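Estberg 双腕組立シミュレーション環境

製品概要 | 仕様 | 評価結果 | 提供形態

Estbergは、双腕ロボットによる組立作業の学習と評価に用いるシミュレーション環境です。多指ハンドを備えた左右のアームで二つの部品を扱う課題を収録し、方策の学習、デモンストレーションの再生、成功率の測定までを一つのパッケージで行えます。開発はCamuraが担当し、ハンドの接触モデルにはWhiteleyエンジンを採用しています。

収録課題について

標準で収録しているのは、二分割リングの位置合わせ課題です。円弧状の部品二つを卓上で近づけ、端部の爪どうしを向かい合わせて一つの輪にします。部品は薄い帯状で、つかむ位置が少しずれるだけで姿勢が変わります。片方の腕が部品を押さえている間にもう片方の腕が別の動作をするため、左右の方策を独立に学習させると成績が伸びにくい課題です。

初期配置は部品の位置と向きを乱数で変更します。リングの寸法、摩擦係数、爪の噛み合い公差は設定ファイルから変更できます。背景と机は無地を標準とし、テクスチャのランダム化は別オプションです。

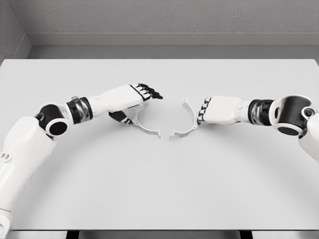 図1 二分割リング課題のレンダリング画面。左手の指が左側の部品にかかり、右手の指先は右側の部品の外縁のそばにある。

学習手法

付属の基準方策は、Grarkard法と呼ぶ二段階の手順で学習しています。第一段階では遠隔操作で収集したデモンストレーション1348件を用い、模倣学習で左右共通の方策を作ります。第二段階では強化学習に切り替え、部品間の相対姿勢だけを報酬に使います。手先の軌道には報酬を与えません。デモンストレーションの軌道から離れた把持のしかたも、位置合わせにつながれば評価されます。

観測は関節角、指先の接触力、部品の姿勢です。画像を入力とする方策も学習できますが、下記の評価値は姿勢入力のものです。

評価結果

評価は学習に使用していない初期配置で行いました。

試行数:3039
制御周期:50 Hz
成功判定:両端の爪が公差内で向かい合い、姿勢が保持されていること
比較対象:第一段階のみの方策、左右独立に学習した方策

Grarkard法による方策は、二つの比較対象のいずれよりも高い成功率を示しました。失敗の内訳では、片方の部品に指がかからないまま押してしまう例が最も多く、次いで下端の爪どうしが接触して部品が回転する例が続きます。前者は指先の接触力を観測から外すと増加します。後者は公差を広げても大きくは減らず、押し付ける向きの影響が残ります。試行ごとのログと集計スクリプトは製品に同梱しています。

実機での利用

基準方策を実機へ移す場合は、摩擦係数とハンドの関節遅れを事前に同定してください。同定用の動作プログラムは付属しています。実機での成功率は本ページの数値の対象外です。薄い部品では机面との隙間が結果に影響するため、机の高さの校正も必要です。

主な仕様

対象構成:双腕アーム、多指ハンド左右各1
並列実行数:最大100環境(GPU 1基あたり)
インターフェース:Python API、設定ファイル(YAML)
出力:関節軌道、接触力、部品姿勢、レンダリング画像
同梱物:収録課題、基準方策、デモンストレーションデータ、評価ログ

提供形態

研究機関向けライセンスと企業向けライセンスがあります。どちらも機能は同じで、サポート窓口の応答時間と再配布の条件が異なります。部品形状を追加する場合はメッシュデータと爪部の寸法図をご用意ください。挿入課題とねじ締め課題は12月の更新で追加する予定です。

評価版は製品ページの申込フォームからお申し込みいただけます。評価版では並列実行数に制限があり、デモンストレーションデータは一部のみの収録となります。

最終更新:2026年5月31日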